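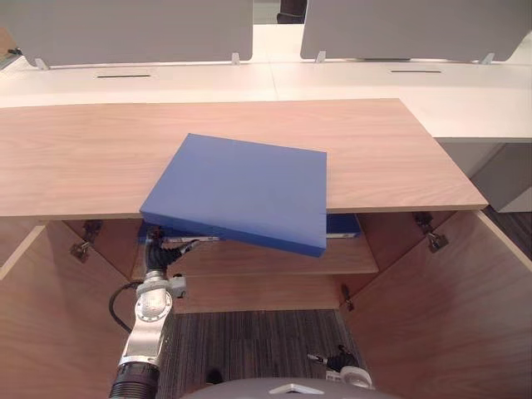

The owner of Heffernan, a secondhand furniture shop on the east side of Hondov, works alone most days and prefers it that way. She has been repairing and reselling cabinets, dressers and tables for nine years.

"I was doing the books for a lumber yard and hated it," she says. "I bought a dresser for 188 dollars, fixed the drawers and sold it the same month. Then I bought two more."

Most of her stock comes from house clearances. She looks at the joints first and the finish last. A scratched top can be sanded, she says, but a case that has gone out of square will eat up a whole week.

"People get hung up on the color. I want to know if the doors close. If they don't, I check the floor before I touch the hinges. Half the time the floor is the problem."

She keeps a flat bar and a stack of thin shims by the door for this, and tells buyers to do the same at home.

Prices at Heffernan are written on paper tags and are not up for discussion. The highest one she has ever written was 1,599 dollars, for a Vivska sideboard with its original pulls. It sat for most of a winter.

"I came close to dropping it. A couple drove in from Fludevano, measured it, went home, and came back with a van. They didn't ask for a dollar off."

She does not take in anything with a strong smell of smoke – she tried everything on one wardrobe and ended up burning it. She also turns down most beds. "Nobody's mattress is the size they think it is."

Asked if she would ever hire help, she takes a while to answer. "Maybe for the lifting. My back isn't what it was. The glue work I'd keep."

The shop is closed for moving in new stock until Sat 12 May, when it opens again at the usual hours. Delivery inside Hondov is included in the price, ground floor only.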